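The curtain fault, or how I spent my winter on one missed release

Feb 8, 2025

So we finally have a name for the thing that ate most of my January, and the name is boring: "late release." I'll get to it.
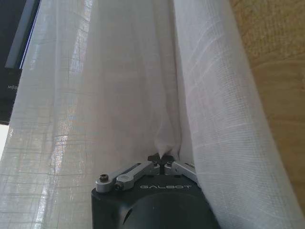
What the job is supposed to be

For anyone new here, I work on home-chore routines at a small outfit called Koltthorpe, and my corner of it is window stuff. Curtains mostly. The robot drives up, closes its fingertips on the edge of the fabric, backs along the rail, lets go, and moves on to the next one. We run it on sheers because sheers are awful. They bunch up, they let light through, and the wrist camera has a hard time deciding where one fold stops and the next one starts. If you can do sheers you can do pretty much anything on a rail.

It's a fun problem! The grasp itself has been good since last June, when we switched to the Agbeko planner and stopped grabbing at the brightest bit of the cloth. You get a little pinched gather at the fingertips with the pleats fanning up out of it, and I still find that weirdly satisfying to look at.

What went wrong

We were doing a long overnight set, 167 pulls, and I came in to find the rail hanging off the wall at one end. One bracket was on the floor with its anchor still attached and a nice plug of drywall to go with it. The robot was sitting there in a protective stop, fingers still shut on the curtain, looking (I know, I know) kind of guilty.

My first thought was that the arm had pulled too hard. That's everybody's first thought. But the force log from the arm was fine, way under the limit the whole way along. I stared at that for two days. I changed the rail. I changed the curtain. I reran it and got nothing, and reran it again and got nothing, and started telling people it must have been a bad wall anchor.

It was not a bad wall anchor. In the next long set it happened again, only this time I was in the room, and I saw it. The arm finished its pull and stopped like it should. The fingers were told to open. And then the base started driving to the next window with the fabric still in its grip.

That's why the arm log looked so clean! The arm wasn't pulling. The base was pulling, and the limit we'd set only got checked while the arm was moving. Once the pull step was marked done, the check went to sleep and the wheels got to do whatever they wanted. I hit the stop button faster than I've ever hit anything, and the rail stayed up, barely.

Why it let go late

Our sequencer is called Tendard, and it sends "open" and then waits for an answer. Well, it was waiting for the answer that the message had arrived. It was not waiting for the answer that the fingers had opened. Most of the time those are a blink apart and you'd never know. On a long run, with the logging backed up, the gap got stretched, and about 2 seconds is plenty of time for a heavy base to get rolling.

I went back through the old logs with this in mind and found seven other runs where the base moved before the fingers were open. Seven! No damage on any of those, the fabric just slid out or the fingers caught up in time. We had been getting away with it for months, and I didn't love finding that out.

What we changed

The base now can't move until the gripper reports its own finger position as open. The message receipt doesn't count for anything anymore. And the force check runs all the time, whatever step we think we're in.

I also took the overnight sets off the schedule for now. Someone stands by with the stop in hand, usually me, usually with coffee. I'd been pretty casual about fabric because it's soft — but a curtain is tied to a rail and a rail is tied to a wall, and a rail coming down on a person or a pet would be a very different blog post.

Still to do: the same check on the Nivari shade routine, which shares a lot of the same code and which I haven't had the nerve to open yet. Also I owe the landlord some drywall. If anybody has a favorite patch compound for a hole the size of a plum, please put it in the comments.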